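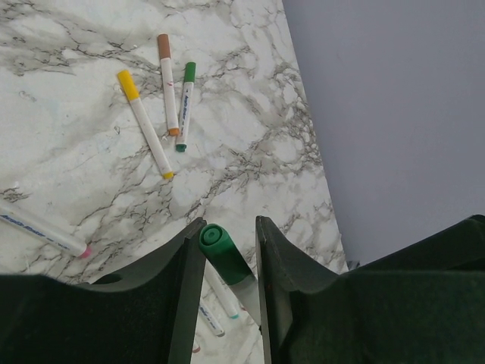 Do acrylic paint markers need to be stored lying down?

Flat is best, so the ink stays even between the two ends, and a shallow tray or drawer does the job fine.

I finally got around to the marker pile this March! They'd been living in a tote since my Prellbridge rock-painting weekend, and I wanted everything out on the marble top where I could see the colors together. I own 16 if you count the strays in my coat pockets – I did check the coat. The pinks and blues get used the most around here, mostly for flowerpots and the odd birthday card.
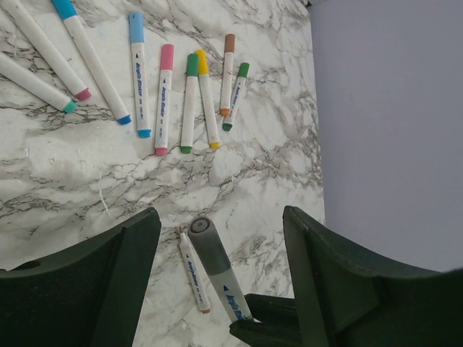
My sorting method is pretty loose. I put warm colors on one side, cool colors on the other, then scribble each one on scrap cardboard to see who's still got paint. Dry tips get a few presses on a damp paper towel, and if that fails I pull the tip out and flip it around. The keepers are going into a long tin I found in Gidport for seven dollars (love it).

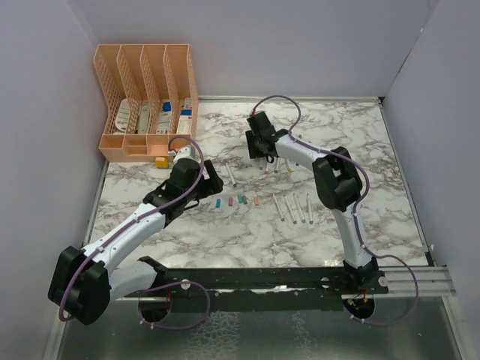 Markers and caps on the marble, mid-sort.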